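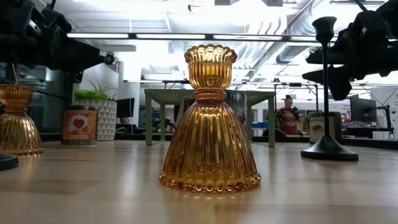 Lovamport

# Tinted Brow Balm, twist-up, Tranetti range

Back in stock in all 4 shades. Same formula as before, new cap that stays on in a bag. Old cap did not, sorry.

**Shades**

- Flax: for blonde and light gray brows
- Acorn: light brown, a bit warm
- Peat: medium to dark brown, cool, our most ordered
- Soot: soft black. Not a hard black. If you want hard black try the Wastus pencil instead

Between shades? Go lighter. You can always add a second pass, taking it off is more work. Redheads mostly end up in Acorn, some mix Acorn and Flax on the back of the hand first. We don't have a true auburn. It keeps getting asked for. On the list.

## What it is

Balm in a twist-up tube, slim tip, angled. Color plus hold in one go. Firmer than a gel, softer than a pencil. Goes on a little shiny and settles down to satin after a minute or so, don't panic at first swipe. Tint is sheer to medium. Will fill gaps between hairs, won't draw you a brow where there is no hair at all. For that, pencil first, balm on top.

Spoolie brush on the other end. Pulls off straight, don't twist it or you'll wind the balm up into the cap and squash it. (We've had those emails.)

## How to use

1. Brush brows up with the spoolie, dry and clean. Moisturizer needs to be properly sunk in or the color slides.
2. Twist up a tiny bit. 2 millimeters is plenty, more than that and it snaps.
3. Short strokes from the arch out to the tail. Do the front last with whatever is left on the tip.
4. Brush through again. Blot if you went heavy.

Takes off with cleansing balm or any oil-based remover. Micellar water works but you'll need two cotton pads and some patience. Foaming face wash on its own leaves a shadow behind.

## Wear

Lasts a normal work day on most people. Oily skin, less, set it with a dab of translucent powder. It's water resistant, NOT waterproof. Fine in drizzle, fine at the gym if you don't wipe your forehead with a towel. Swimming no.

Hot cars are bad for it. If it melts, stand it upright in the fridge overnight with the cap on, it'll firm up but the tip loses its shape a bit. Still usable.

## Ingredients

Castor seed oil, candelilla wax, sunflower wax, jojoba oil, kaolin, tocopherol, iron oxides. Soot has more of the black oxide, otherwise identical.

No added fragrance. Smells faintly waxy, like a crayon, goes away once it's on. No beeswax, no lanolin, no carmine. Some of you asked about nuts: no nut oils in this one, but it's filled on the same line as the Sithole lip butter and that has sweet almond in it. So if your allergy is serious please skip.

Patch test inside the elbow, leave it a day. Don't use on broken skin or right after waxing or threading. Give it a day or two after a lamination or tint also, check with whoever did it.

## Size and the rest

- Net weight 2 g
- Good for 12 months after openning
- Tube is aluminum, spoolie end is plastic
- Refills: yes for Peat and Acorn, Flax and Soot refills coming in March
- Refill only fits the new tube. Old tube has a narrower collar and it will jam

To swap a refill, twist all the way down, pull the cartridge out with a tissue (it's messy), push the new one in til it clicks. If no click it isn't seated and will drop out the first time you use it.

## Shipping and returns

Orders in by noon go out same day, after that next working day. Free shipping over $40. Under that it's a flat $5. Small parcels go in a padded mailer, let us know in the order notes if you want a box.

Unopened, send it back within 30 days and we refund the balm, not the postage. Opened we can't take back, hygiene. Wrong shade is the one exception: first order only, we'll send you another shade once, keep the first one or give it to a friend. Email with your order number and a picture of your brows in daylight. Bathroom lighting makes everyone look like a Soot.

Arrived snapped? Picture of that too please, within a week of delivery. We replace it.

## Questions we get a lot

**Can I use it on a beard?** People do. Patchy spots, sure. Goes through a tube pretty fast.

**Lashes?** No. Too waxy, gets in your eyes.

**Does it sharpen?** No need, it's a twist-up. Don't put it in a sharpener. If the angle wears flat just wipe it sideways on a tissue a few times and it comes back.

**Is it the same as the Tranetti brow wax in the tin?** Different thing. Tin is clear and holds harder, no tint. You can wear the tin over the balm, wait for the balm to set first or you drag the color around.

**Samples?** Card samples of all the shades, one set per order, add it to your cart before checkout. We can't add it after, the parcels get packed quick.

**Wholesale?** Yes, 5 tubes per shade minimum. Use the trade form, not the regular contact form, those go to diffrent inboxes.

Page updated 3 November 2018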